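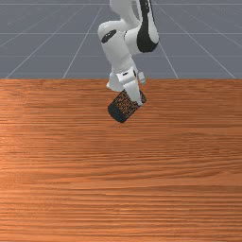 Slide 4. Simulated cell: arm over the wood tabletop, speckled cylinder in the gripper, held at a tilt.

Keep this slide up through the gripper section.

The cell is the Ikham bench model. Tainá Holanda built the scene; I maintain the gripper settings. Both live in the Mollovari repository, and the scene file loads the settings at startup.

Setup order. Load the table first, then the arm base, then the fingers. Set the tool center point between the fingertips, 80 mm out from the flange on our model. If you swap fingers, measure it again. Do not reuse the old offset.

Grip force. We start at 20 N and step up from there. The ceiling is 44 N. Above that the solver starts pushing the contact points into the cylinder and the object jitters. Lower the time step before you touch friction.

Point at the long finger lying across the side of the cylinder. Contact on a curved face is a narrow strip, so small errors in finger angle matter more than they do with a box.

Upkeep. Every 400 cycles the script returns the arm to home and compares joint zeros with the stored file — any mismatch stops the run. Check the log before restarting.

Pause for questions on offsets. Nuwan Karunaratne has the real-cell numbers and takes over at slide 5.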